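Nandham Dialect Word List: Progress Report to the Sjöberg Fund

Wed 15 January

Work on the word list has continued on schedule. Entries for the letters A through L are complete, and 60 new headwords have been added since November.

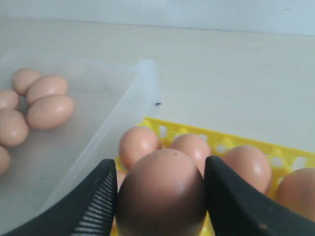
Each headword now carries a note on its origin and at least one dated quotation. Griet Koster has checked the farming and kitchen terms against the Nutton parish glossary. Six entries remain in dispute.
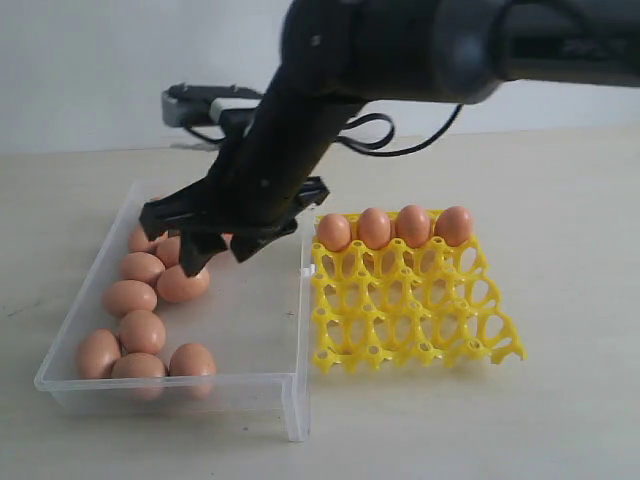

Brown eggs in clear and yellow trays.

Spending stands at some 90 percent of the first grant payment. Nele Baert has requested two further days of archive access to settle the spelling of older verbs.

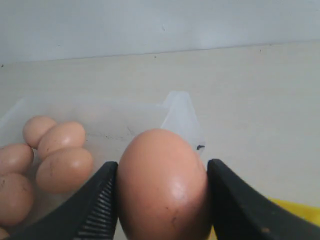
The letters M through R will be drafted next. Release of the second payment is respectfully requested.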